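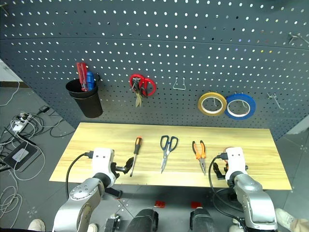

Newsletter > September > Workshop Corner

Where should a tool go when you finish with it? Back on the board, on the same hook or in the same cup as before, also when you plan to use it again after lunch.

I write this because many of you asked me in August how we want to keep the wall above the small table in Poremholm. The wall is a gray pegboard with round holes, and the hooks can be moved to any place. This freedom is nice, but it is also the reason why the board looked different every week. Mahsa Rostami and I have now agreed on one order, and I would like to explain it.

Screwdrivers stand in the black cup on the left. They go in with the shaft down, so that you see the handle and can choose by color. The orange-and-black one belongs there too, together with the red and the blue. I know that it is the favorite of many people and it likes to stay on the table, but please put it back.

Scissors hang in the middle, with the blades down. Pliers have the hook to the right of them. Open the handles a little before you hang them, then they sit on the hook and do not slide. Tape is on the right side, one roll on each peg: yellow, then blue, then red. If you finish a roll, leave the peg empty and write the color on the list by the door. Homa Mirzaei buys new tape when she goes to Sondetti, and she can only buy what is on the list.

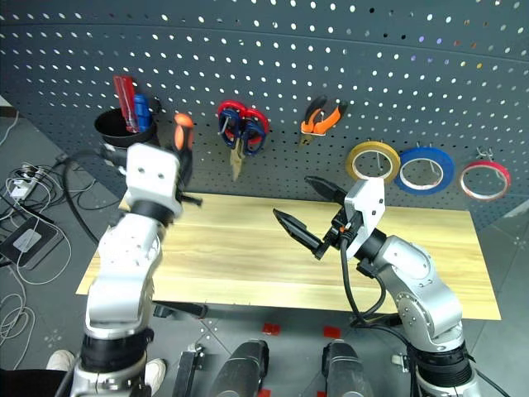 What stays on the table

At the end of the evening, nothing. During work you can of course lay out what you need. I ask only that you lay the tools beside each other with some space between them — a pile of scissors and pliers is unpleasant to reach into. Sharp ends should not point to the person who sits next to you.

The table top is light wood and it shows every mark. For gluing or cutting, take one of the mats from the shelf. Please do not use a screwdriver to open paint cans on it, we have a proper opener in the drawer.

A few words about the orange-and-black screwdriver, because Pouran Tabrizi wanted to know if we can get a second one. The handle is mostly black and feels like rubber, with an orange cap on the end and an orange oval below the cap.
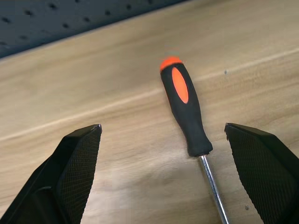 I find it comfortable for longer work, for example when we put together the shelves. I have not yet found the same model in the shop, but I will ask again. If somebody has one at home that is not used, we would take it gladly.

Pieces of colored tape with the names of the tools will come on the board next week. Until then, if you are not sure where something belongs, ask Mahsa or me, or leave it in the tray by the sink and we will hang it up.

Margareta Sârbu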